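Sławomir Wieczorek wrote his first novel in Polish and his second, "The Rafferty Letters", in English. The change took him eight years. "In English I have fewer words, so I must choose," he says. "In Polish I was lazy."

The book has 293 pages and follows two sisters who run a ferry office in the small port of Dirnley. One of them answers letters which were meant for a dead man.
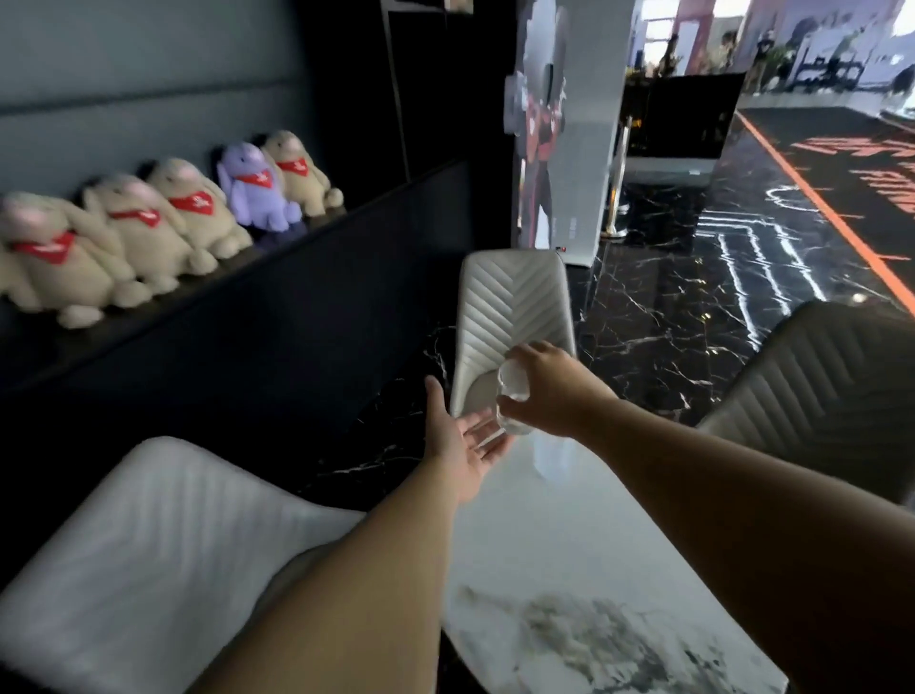
Fionnuala Mulcahy, in her notes on the first draft, wrote that the younger sister forgave everybody too quickly, and Wieczorek agrees with her. He took out three chapters in November – the wedding was among them.

"I miss the wedding," he admits. "It had good weather and a very bad speech."

I ask if the sisters will return. He is already writing about their mother, he tells me, but she does not behave as he planned. "She wants to leave Dirnley on page two. I let her go, and now I must learn about trains." 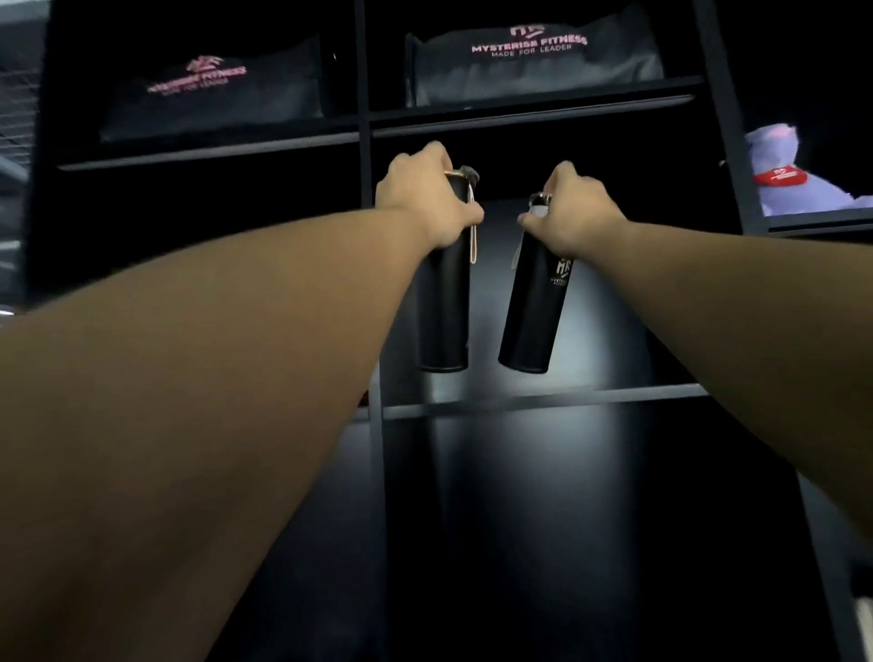 Shelves and bottles

"The Rafferty Letters" is published by Osisine in paperback.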